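**Sealing a speckled floor before we move back in?**

**mayala_garham**
Posting in Flooring because the Renovation board is mostly kitchens now. We bought the ground floor of an old place in Hiltville in August and I need to decide what to do with the floor before the furniture comes. Two shots of it.
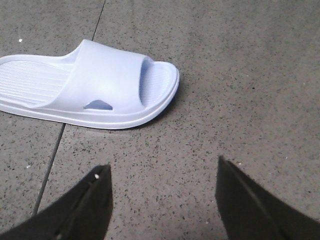
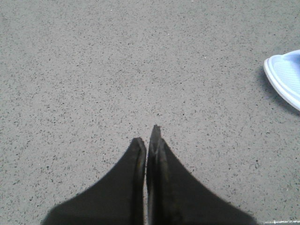
I have two quotes and they disagree on nearly everything. The first contractor wants to grind the whole floor and put down a topical sealer, two coats. The second says leave the grinder in the truck, strip whatever old wax is on there, and use a penetrating sealer. What bothers me about the floor is that it's hard to judge at all. Those little dark specks are all over the gray, and with a pattern that busy I can't tell dirt from stone until I'm on my knees with a rag. The total area is 1,171 square feet including the hall. Does anyone have experience with both kinds of sealer? We have two dogs, and my mother will be living with us, so slipping matters more to me than shine.

**bgunn**
Second contractor. Grinding is for floors with lippage or deep damage, and you haven't mentioned either. Once it's ground you have also changed how it looks next to any room they didn't touch.

Drip some water on it in a few spots before you sign anything. If it beads, there is still a coating or wax on there and no penetrating sealer will get in until it comes off.

**Hinojosa C**
I disagree with bgunn. I had the penetrating type put down in a rental I own on Lamrani Street and the tenants had coffee rings in it inside of a month. A topical coat takes the abuse and you recoat when it gets dull. Yes, it scratches. So does everything with two dogs.

The grind does need to be done right. Ask what grit they start at. If they say 30 on a floor that is already flat, find somebody else. That's for taking off material.

**bgunn**
Coffee rings in a month sounds like one thin coat over a floor that wasn't stripped. I've had mine eight years and the only stain is from a battery.

Topical on an entry floor gets slick when people come in from the rain. She said her mother is living there.

**Hinojosa C**
There are grip additives for that. I'm not saying go high gloss.

**mquezada**
Marisol, do you know if it's tile or poured? It changes the answer. With tile you have grout to think about, and grout soaks up sealer at a different rate and can go dark. I'd test a closet first either way.

**mayala_garham**
There is tile in at least part of it. The previous owner's paperwork just says "speckled floor, cleaned yearly," so no help there. I'll do the closet.

Did the water test this afternoon. It beaded by the back door and soaked in by the window, so I guess there's old wax in some places and it's worn off in others.

**bgunn**
That's typical. Strip all of it, then test again.

**fcarre**
Does anyone still use Zodel stripper? I paid 200 for the big container last time and it did the job, but the smell stayed in the curtains. Take your curtains down first -- and keep the dogs out overnight.

**mquezada**
Used it once. Rinse twice, whatever the label says. Residue is what makes sealer peel.

**mayala_garham**
Ok. Stripping first, then the closet test with both sealers side by side. I've asked the second contractor if he'd price the stripping separately. Will post when he answers.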